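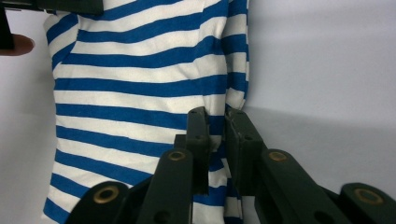 Blue and off-white stripes.

The Long Ballot: How Sternent Voted, 1914 to Now
Paperback, 400 pages, Ruvton Press
Reviewed February 8, 2023
4 out of 5 stars

I'll admit I bought this one for the cover and because I grew up two bus stops from Sternent town hall, so I was always going to be soft on it. It's a history of local elections in one smallish town, which sounds like the dullest thing going, and my other half did ask whether I was feeling all right when it came through the door. But I read the first half in a weekend and kept reading bits out loud (sorry, love).

It starts with the 1914 council election, where the whole thing seems to have hung on a tram line, and works its way forward ward by ward. The early chapters are the best. There's a lovely long section on how candidates got round in the days before anyone had a telephone, and another on the Holloway ward recount, where the seat was won by 3 votes and both sides spent the next ten years crossing the road to avoid each other. I'd never heard a word of this and I went to school there!

The middle is heavier going. Once we get to the boundary changes the author gives you every single one, with a table for each, and I started skipping. If you're doing a dissertation you'll be thrilled. I wanted more of the arguments and the leaflets and fewer percentages. The maps don't help much either, they're printed in shades of grey so close together that I couldn't tell Holloway from the ward next to it without taking the book over to the window.

It picks up again towards the end, with the chapter on turnout. There was one by-election in a wet March when only 814 people bothered to vote, and instead of tutting at everybody the book goes off and looks at where the polling stations had been moved to, and how far you'd have to walk from the estates. I thought that was really well done and very fair. It doesn't take sides between the parties as far as I could tell, and I was looking out for it.
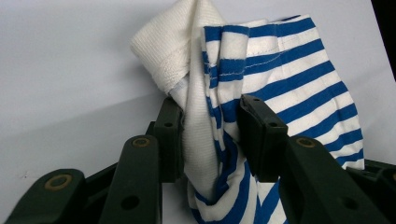
Have to disagree with you on the tables, says Stivo in the comments, they were the whole reason I bought it. You can't get those ward figures anywhere else without sitting in the records office for a month. I do agree about the maps though. And did you notice the index goes straight from Q to S? Mine does, anyway.

I went and checked and mine does too! No R at all, so good luck finding the rates strike (it's in chapter six, near the back of it). I've marked it down a star for that and the maps together. Stivo has a point about the figures, I suppose, and I've gone back and read a couple of the tables properly now. The ones with the spoilt ballots are quite fun.

The paperback is a decent size and stays open on the table while you eat your toast, and the print is big enough for me without my reading glasses. The binding has gone a bit creaky at the Holloway chapter, but I've been back to that one a lot. I've lent it to my sister, who has already rung up to complain about the tram line.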